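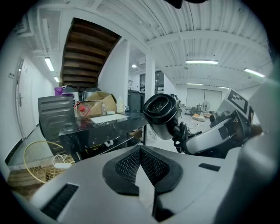

Hand-held gripper, unit 2 - pre-use check
Site: Clositz, main room
Date: Sep 13, 2025
Checked by: Vaughn Van Dusen
Reviewed: Kuo-hua Siu

Mark OK / FIX / N/A. Comments next to the item, not on the back.

BODY
1. Housing, cracks or loose screws - OK. Scuff by the grip, old one, already logged.
2. Vent slots clear - OK. Blew out the ribbed one anyway.
3. Black mesh in the V notch, tears or lifting - OK. Press along both inner faces with a thumb, all the way down to the point. Last time it was lifting down there and we missed it.
4. Rubber rim seated all the way round - OK

JAWS
5. Open/close full travel, 2 cycles minimum - OK. Bit stiff on the first one.
6. Play in jaw pivot - FIX. Slight wobble, right jaw. Not enough to pull the unit. Carrasco has the shim kit, asked for it back.
7. Shells tight - OK
8. Finger pads - N/A, new ones not in from Plesteck yet

MARKER
9. Flat, no bubbles, corners down - OK
10. Clean - FIX, done. Thumbprint right on the white. Dry cloth only please, somebody used spray in November and the print went grey.
11. Reads at normal jaw opening - OK, 300 frames no drops
12. Angle matches setup sheet - OK. Dont bend it by hand to get it there, loosen the mount.

CABLES
13. Coiled cables not snagging jaw at full open - OK but close. Want a clip. The loop hangs lower than I like.
14. Connectors pushed home - OK
15. Jacket nicks, check near base of jaw - OK
16. Strain relief - FIX. Tie is loose. Replaced, recheck tommorow.

AREA
17. Walk path clear - FIX. Basket with the charger in it goes off the floor, also the pallet. Bits on the floor need a sweep before anyone walks backward with this thing.
18. Tabletop - box and bottle ok to stay if they're part of the task, otherwise off.
19. Lights on, all of them - OK

LOG
20. Calibration file loaded - OK, the Ison one. Old file still in the folder, delete it
21. Ticket opened for item 6 - yes, 2029

Result: OK to use, with 6 and 13 open.

KS: fine with me. Do 6 before the next long session. If the wobble gets worse stop and swap to unit 1, don't tape it.

VVD: clip ordered for 13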